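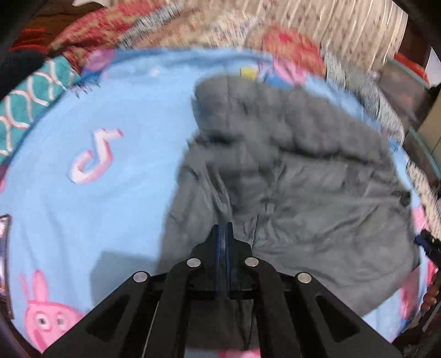

Gray garment, cartoon blanket, two narrow fingers.

Okay, thread time! I've been rewriting our house rules for hand-held gripper sessions, and I got way more excited about it than anyone should get about a rulebook. Sharing what made it in and what got tossed.

Some background: we log folding and laundry tasks in real homes. The project is called Clestitau, and we just closed our August batch at 1106 clips. Our old rules were 5 pages long and people read page one.

Rule I love most: write down the start state before you touch the cloth. Crumpled, draped, folded over, whatever it is. One line, plain words. Two people should be able to read it and set up the same kind of mess.

Second favorite: do not tidy the room for the session. Move anything breakable or sharp, move anything with a name or address on it, then stop. A home should look like a home.

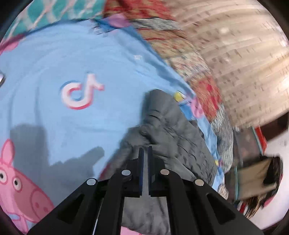

Does everyone in the house have to sign off, even if they stay in another room?
Every adult who lives there signs before the first session, and any of them can pull their consent later. We then delete the clips within two weeks.

Consent used to be a box at the bottom of a form. Now it's a conversation that happens before any gear comes out of the bag, and I'm so glad – people ask great questions when there isn't a tool in your hand yet.

Next: fingers close on fabric only. Zippers, snaps, drawstrings and hard tags get a separate task code. We borrowed that idea from Dorin Sârbu, who wrote the Bikthorpe handling notes, and it cleaned up our labels so fast!

Pads get wiped between homes and checked for nicks. A nicked pad snags thin fabric, and I do not want to be the person who snagged somebody's favorite jacket.

Failed grasps stay in. This was the big argument. The old habit was to stop and start over when the cloth slipped, so our record made folding look easy (it is so not easy). New wording: keep going, recover if you can, mark the slip afterward.

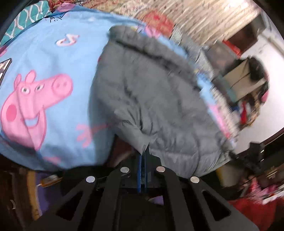 And puffy stuff gets its own paragraph now. Quilted layers squash and spring back, so the rule says to pause after letting go and let the fabric settle before the next grasp. Same goes for pillows and thick comforters.

Things we cut: the minimum speed, the "preferred" folding style, and a whole section on lighting copied from an old Böttcher checklist that was meant for a workbench.

The whole thing fits on 2 pages. Stadero folks are trying it next and I've already got their first round of edits, mostly about pets. Cat rules coming in the next version, send me yours!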